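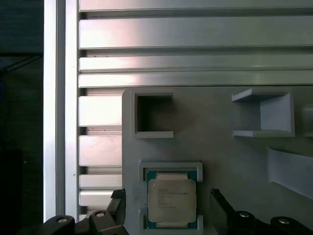
Ticket: chip cell, fingers clip upper clamp on pick
Status: open, waiting on part
Raised by: night shift
Assigned: Svenja Ammann
Cell: Hotuseck, bay 7

Friday 06:40
Picked this up from night shift. Note says "robot keeps faulting at the holder, restarted it, same". No fault code written down. Please write down the code people.
Log shows force limit trip on the close move, then a retry, then another trip. Not every cycle. Pick from the processor holder only, rest of the program runs through.

07:05
Jogged down to the approach point by hand at slow speed. Stopped above the holder with the fingers wide open. Plate is square to the rails as far as I can tell by eye. CPU is sitting a bit off in the holder, green showing either side. Could be normal, there's always some slop in those printed clamps.
Finger fasteners – checked all of them with the driver, none turned.

07:30
Took CPU out by hand (wrist strap, gloves, bagged it). Ran the pick empty at 2 percent. Left finger touches the upper clamp lip on the way down. Very light, you hear it more than see it. Right finger clears.
So either the plate has moved or the tool has. My money was on the tool.

08:10
Tool check against the pointer on the base. Good. Did it a second time, still good. Not the tool then.

08:25
Plate. Pushed on the lower corner with my thumb and it shifts. Loosened the plate off the extrusion, and one of the T-nuts behind is sitting crooked in its slot, so it was only half biting. Straightened it, ran the bolt in, won't snug up. Threads are gone. Swapped with one from the spares drawer, wrong slot size of course. Whoever ordered those, they are for the Drostitz frame, not ours. I've put a label on the bag.

09:00
Tightened the remaining bolts and re-taught the holder position. 3 picks in a row with a scrap CPU, no trip. Don't trust it though, corner still moves if you lean on it.
Left speed at 30 for now. Do NOT put it back to full until the nut is in.

09:20
Message to Steinarsdóttir for the right T-nuts, asked for a full bag so we aren't doing this again in March. They say 2 days.

11:45
One more trip, on the place this time. Chip went down on the edge of the lower clamp and stopped. Force limit did its job, no mark on the chip that I can find. Backed off, reseated, moved the place point a hair away from the lip. Ran on fine after.
Also blew out the rail slots behind the plate while it was off, bit of print dust in there. Doubt it matters.

14:10
Stikusholm asked if they can have the cell for their demo. Told them yes at the reduced speed, no if they want to touch the speed. They want to touch the speed. So no.

To do when nuts arrive
– fit nut, torque the whole plate, mark the bolt heads with paint pen
– re-teach holder, bracket and pocket, all three, the plate will shift a litle when it pulls in
– check the upper clamp lip for wear where the finger was rubbing, reprint if it's chewed
– speed back up in steps, watch the force trace
– close ticket

Night shift: if it trips, code and time in here please, leave the chip where it is and call me. Don't just restart it.

S.A.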